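I bought the Trurnelis boxing gloves in October, after my old pair split along the thumb. They cost £167, a lot for someone who spars twice a week and has no plans to fight anyone for money.

The fit is good. With wraps on, my hands are snug without going numb, and the wrist strap holds through a full session. They were stiff to begin with. It took two weeks on the heavy bag before I could make a proper fist, so don't wear them to spar straight out of the box.

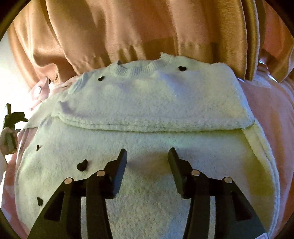
*Pale green jumper with a ribbed crew neck, folded over on pink fabric.*

Padding is where the money goes. I've used the Urkent gloves at my gym for years and they bottom out on hard hooks. The Trurnelis pair doesn't, and my knuckles are fine the next morning. My sparring partners say they land softer too, though one of them still prefers his Brultska pair for the lighter feel. I tried those and found the thumb sat too far out.
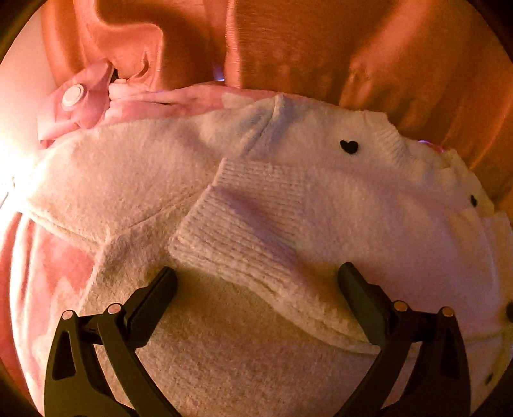 Drying is the weak point. The lining holds sweat, and if you zip the gloves into a bag overnight they will smell by the end of the week. I open the straps and leave them by a window. The outer wipes down easily enough and has a shine close to that of the orange satiny fabric here, so marks show up under the gym lights. A damp cloth gets most of them off.

The stitching has held apart from one loose thread near the left cuff, which I trimmed. The Ayele gloves cost less and would do for pads and bag work. For regular sparring I'd buy the Trurnelis again, but I'd want a better lining at this price.

Four stars out of five.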